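Flirkitia Correspondence Set
Sold by Jaltico Paper & Desk

A card in an envelope is one of the last things you can send a person that doesn't ask them to create a password. The Flirkitia set has what you need for it: flat cards, matching sleeves, and a sheet of blotting paper you will lose by November. Cards come blank or printed. 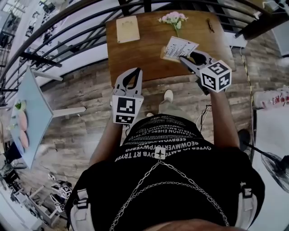 Flirkitia sleeves are cut a touch larger than the card, so you can get one in without bending a corner or swearing. The color is a light tan, chosen after a long argument with our printer, who wanted ivory. Next to a white card with small black print, as on the wood-grain table with the pink flowers, the tan keeps to itself. Ink shows up well on it, including the ink of people who press too hard.

If you order printed cards, please read your proof. We have shipped 200 cards announcing a "weeding," and the couple were very nice about it.

What you get
Cards: 200, blank or printed one side
Sleeves: 200, plus 9 spares for the addresses you get wrong
Blotting sheet: one
Item number: 1313 (blank), 2710 (printed)

Where to keep it
Any flat surface away from the sink. The box is low enough to share a small table with a plant and the mail you haven't opened -- though we'd ask you to water the plant somewhere else.

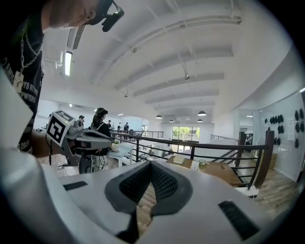
White table with a small potted plant and some papers.

Sleeves pick up damp faster than cards do, and a damp sleeve seals itself out of spite. Keep the lid on. If a few do stick, slide a butter knife under the flap and go slowly. 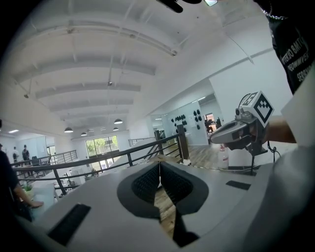

Past that, the set needs very little from you. Refill packs of cards and sleeves are sold separately, in the same tan, and they fit the original box. The Kuster pen tray and the Graleck stamp tin fit beside it, if you are the kind of person who owns a stamp tin.

Questions about proofs go to Rekha Hegde at the print desk. She will answer by email. Yes, we know.

Page updated 12 July 2024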